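Sorting the key rings

The key rings had been living in a Kendholm jar since April, all sizes mixed, and every time I needed one I tipped the lot onto the bench. I bought them as a bulk bag from Vosik, 424 of them according to the label, and used maybe a third.

Jars are bad storage for rings. They catch in each other's split ends and come out in clumps. A rod keeps them separate and lets you take one off without touching the rest.
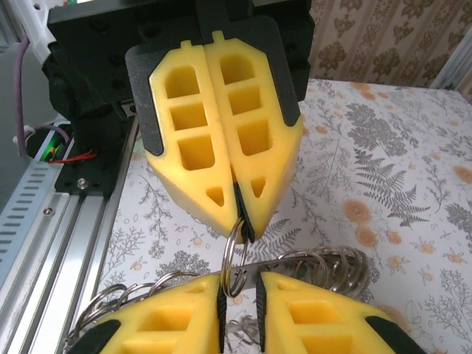
Silver rings on the rod, bunched toward both ends.

The rod lies flat. I tried it upright first and the bottom rings were a nuisance to reach. Horizontal, they slide into bunches, but a bunch on a rod pulls apart easily — a clump in a jar does not.

I load no more than 80 at a time. Past that there is no free length left to slide them along. Bent ones go in the scrap tin.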